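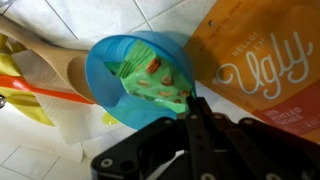
Mixed nuts in a lined blue bowl, with an orange snack bag to the right.

Home Shop Gift Tins Wholesale FAQ Contact

Search the Musham store
Go

Mixed Nuts: Frequently Asked Questions

What is in the Musham Everyday Mix?
Pecans, almonds, hazelnuts and cashews. The mix is dry roasted with no oil. We sell it salted and unsalted. There are no peanuts in the recipe, but see the allergy question further down.

Why did I get more of one kind of nut than another?
The mix is blended by weight in large batches and then bagged. A pecan half takes up a lot more room than a hazelnut, so a handful from the top of the bag can look different from a handful at the bottom. Turn the bag over a few times before you pour.

How long does an open bag keep?
Three weeks in the cupboard if you press the air out and close the zipper all the way. In a jar with a tight lid you can expect a little longer. In the freezer, 3 months. Pecans go stale first, so taste one of those if you want to know how the rest are doing.

Can I leave nuts out in a bowl?
Yes, for an afternoon or evening. Overnight they pick up moisture from the air and lose their crunch. Put out a small amount and refill. Please don't pour leftovers from a shared bowl back into the bag.

Do I need a liner in the bowl?
No. Some people like one with salted or glazed nuts, where crumbs and sugar stick to the bottom. Large cupcake or muffin liners work in small bowls. Paper ones go in the trash afterward. Silicone ones can be washed and used again, but let them dry completely first.

My nuts have gone soft. Can I fix them?
Usually. Spread them in one layer on a baking sheet and heat at 300°F for eight minutes, stirring once. They will still feel soft when they come out and will firm up as they cool. If they smell like old paint or taste bitter, they are rancid and should be thrown out.

Are your nuts safe for someone with a peanut allergy?
We can't promise that. The Plerkik Trail Mix contains peanuts and is packed in the same building. Lines are cleaned between runs, but we do not call any of our products peanut free.

Can I give whole nuts to a toddler?
No. Whole nuts are a choking hazard for children under four. Nut butter spread thinly is a better choice once your doctor has said nuts are okay.

What is the difference between the Seidel and Dandau tins?
The Seidel tin is plain roasted nuts. The Dandau tin is glazed with maple and cinnamon and is only sold from October through December.

How do I return an order?
Unopened bags and tins can be returned within 14 days of delivery. Write your order number on the packing slip and mail it with the package to Musham Returns, P.O. Box 1716. We don't refund shipping on returns unless the mistake was ours.

Related pages
Storing Nuts in the Freezer
Seidel Tin: Sizes and Prices
Maple Glaze for Pecans
Allergy Information
Wholesale Orders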